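Brandura wants your packing bench

Covo, the two-arm packing kit from Brandura, is now open for orders, and several of you have written in to ask whether it's worth the money. I've read the brochure twice and sat through the demo. My answer for now is to keep your wallet shut.

The pitch goes like this. You clear a table, bolt the arms down, show them the job a few times, and by the end of the day they're loading customer orders into bags. Brandura says setup takes 8 hours. Jaime Bragança, who ran the trial at Patrício, told me it took them 18, and that was with a Brandura engineer on the phone for most of it.

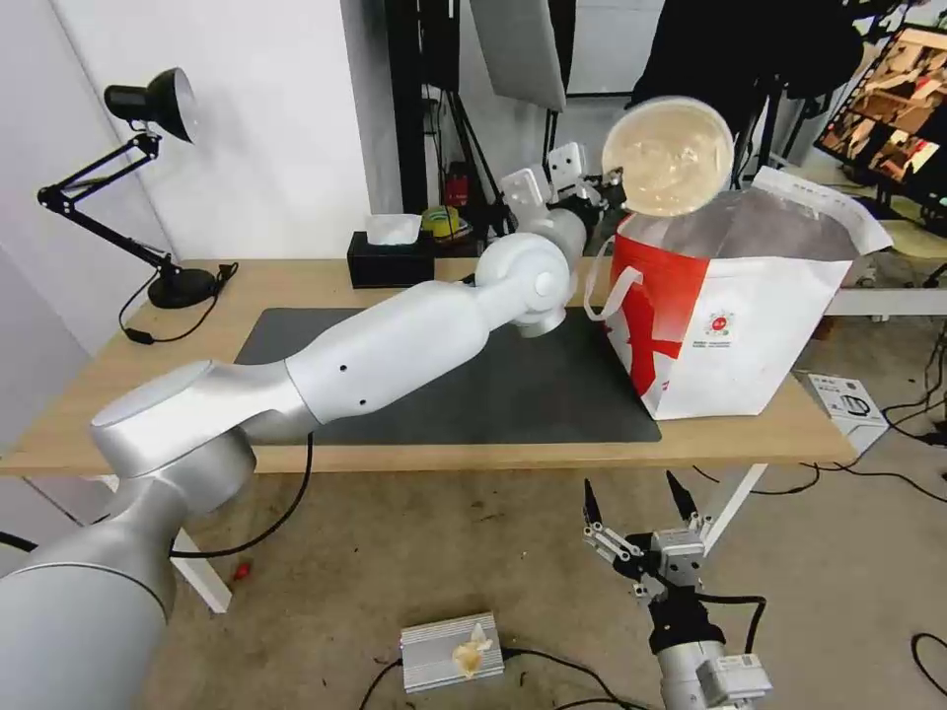

Bagging groceries and takeout is harder than it sounds. A shopping bag sags, the handles flop over, and whatever went in first decides where the next thing can go. A person fixes all that without thinking. I asked what Covo does when a bag folds in on itself and was told the software is "improving quickly" — fine, but I'd like to know how it does today, at the price they're charging today.

Then there's the service plan. You get 30 days of support with the kit, and after that you pay by the month. Replacement fingers for the grippers are extra. The brochure doesn't say how long a set lasts, and neither did the salesman.

Cundix sells a one-arm kit that does less and promises less. I'm not in love with that one either, but at least the price list fits on a page and includes the spare parts.

Bragança's trial runs until June. I've asked him for the drop count, good or bad, and if he sends it I'll print it in this newsletter.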